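Groen Shape Block Set: Owner's Guide
Section 3. Setting Up and Playing

Read this section before you tip the blocks out. We know you have already tipped the blocks out. Read it anyway.

3.1 Choosing a surface

The blocks will stand on almost anything flat. Our testers in Cundthorpe tried carpet, a bedspread and one patient dog, and have asked us to recommend a board.

1. Pick a wooden board with a smooth face and no finger grooves. A cutting board is fine if it is clean. If it smells of onion, the blocks will too.

2. Lay the board on a table that does not wobble. Push on one corner. If the opposite corner lifts, fold some cardboard under it or find a better table.

3. Wipe the board with a damp cloth and let it dry. Crumbs are small, but so is the underside of a block.

4. Leave some space between the board and the edge of the table on the side where the youngest player sits. It will not stop a determined toddler. It will slow one down.

Note: The Heltholm play board (part 858) is sold separately. You don't need it. We would be pleased if you bought it.

3.2 Getting to know the blocks

The blocks come in several shapes and colors, and the two have nothing to do with each other. One star is red and another is green. Adults find this harder than children do. If you hear yourself saying "no, stars are red," stop and look in the bag again.

The triangle is a prism, the hexagon and the pentagon have flat sides, and the cylinders are round and will leave the table the first chance they get. Stand cylinders on their flat ends. A cylinder on its side is a wheel, and it knows it.

Caution: Do not let children put blocks in their mouths. Do not step on the star in bare feet. The second caution is for you.

3.3 Scatter and Sort

For 2 to 5 players, or one player with opinions.

1. Put the blocks on the board in no particular order. Some may sit in a huddle and some may stand off by themselves. Resist the urge to line them up. People who line them up at this stage have finished the game before it started, and they look very pleased about it.

2. The first player names a rule out loud: by color, by shape, or by whether the block has corners.

3. The next player moves one block to begin a group under that rule. Lift the block clear of its neighbors. Sliding is allowed for players under five, and for anyone holding coffee.

4. Carry on around the table until every block has a group. A group of one is still a group.

5. Change the rule and start again from wherever the blocks have ended up.

Disputes will come up over the heart. It has a point at the bottom and curves at the top, and Groen takes no official position on whether that counts as having corners. Settle it among yourselves before the first move and write it down if you must.
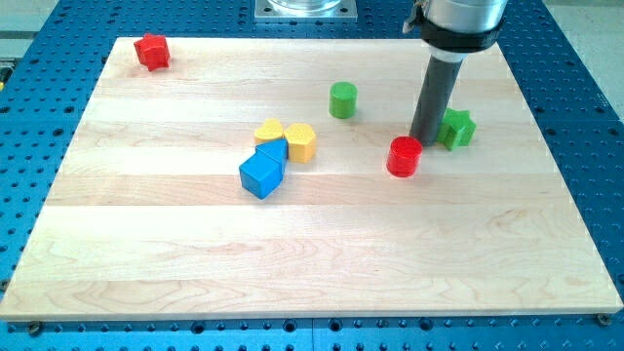 If two blocks get bumped during a turn, leave them where they land. Putting them "back where they were" starts an argument about where they were, and we have never seen one of those end well.

3.4 The Memory Round

1. Give all players time to study the board. Three slow breaths is plenty.

2. Everyone closes their eyes except the player whose turn it is. That player moves one block somewhere else on the board.

3. Eyes open. The first to point to the moved block takes the next turn.

Note: Peeking can't be prevented by any product we make. For a harder round, turn a block without moving it. Use the pentagon or the triangle. Turning a cylinder on its flat end is technically legal and will lose you friends.

3.5 Cleaning up

1. Check under the board, under the table and inside any nearby shoes.

2. Wash the blocks in warm water with a little dish soap. Rinse them and dry them with a towel. Do not use bleach or the dishwasher — the Urnum storage bag should stay out of the dishwasher too, and yes, we were asked.

3. Put the dry blocks in the bag, cylinders first. Pull the cord tight and hang the bag on a hook above toddler height.

If a block is missing after all that, see Section 4, Replacement Parts. Look in the couch first.

Guide revised 4/3/19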